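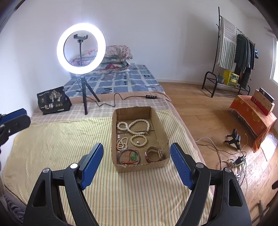

Jewelry tray, guest room bed.

Re: [downsizers] Storage unit or auction?

On 19 February 2019, a list member wrote:

> We close on my mother's house in May and I am going
> in circles. My brother wants to put everything in a
> storage unit "until we can think." Vusitach quoted us
> 79 dollars a month for the small one. The other option
> is to have Omoregie's come out and take the lot to
> auction. Has anybody used them? Also, is it worth
> listing the good furniture ourselves on Dritix first?
> There is a dining set that everyone in the family says
> is valuable and that no one in the family wants.

I can speak to all three, having done them in the wrong order.

Storage first. My sister and I also needed time to think, and we thought for almost five years. In that time I visited the unit twice, once to drop off a lamp and once to find out whether the lamp was there. The 79 a month sounds reasonable until you remember that it is a starting rate, and that they will want you to buy their padlock and their insurance. Ours went up every spring with a cheerful letter. If your brother feels strongly about it, I would suggest he feel strongly about it with his own checking account.

Omoregie's: we used the Tremo branch. They were polite, they showed up in the window they said they would, and they carried a piano bench down two flights without taking any of the wall along. Read the agreement before you sign, though. There is a pickup fee, a lot fee for each group of things, and a line about "disposal of unsold goods" that you should ask about out loud. We grossed 870 dollars on the whole truckload and the check that came was for 462. I had to read the statement three times before I found the rest of the money, and it was in the footnotes.

I don't hold it against them. The alternative was me and a rented van. But go in expecting a clean house, with a check as a sort of bonus.

As for the dining set, I'm sorry. Ours was valuable too. My aunt had been told 700 by a man at church, some time in the eighties, and that number was passed down with the chairs. I listed it on Dritix at 700 out of respect, then at half that, then at an amount I will not put in writing. I got one serious message, and it was from someone who wanted only the leaves, to make a ping pong table. We let him have the whole thing and he was thrilled. I think of it often, mostly at mealtimes.

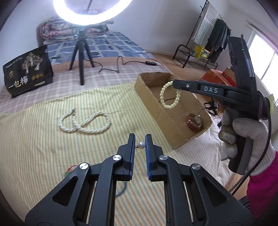
White necklace, plus one pearl bead.

Small things are another matter. Keep the jewelry, letters and photos out of the truck entirely, even if you're sure it's all costume. Put them in one flat box and get everybody who has an opinion into one room for an afternoon. We went around in turns, youngest first, and nobody was allowed to say "Oh, I always thought that was coming to me" until the second round. It was said during the first round. Still, we were finished by supper and all parties are on speaking terms -- my cousin by text only, but that predates the brooch.

A few odds and ends I wish I'd known:

Check coat pockets and the insides of books. Check the freezer, too. I'm not going to elaborate on the freezer.

Cancel the newspaper early. It takes them longer than selling the house.

The town dump in Tremo wants a resident sticker, and it has to be the resident's car. If yours works the same way, get the sticker before the closing, while there still is a resident.

To whoever asked last week about the piano: we never found a taker either, only for the bench. The buyers kept it. It's in the listing photos if they ever sell, holding up a fern.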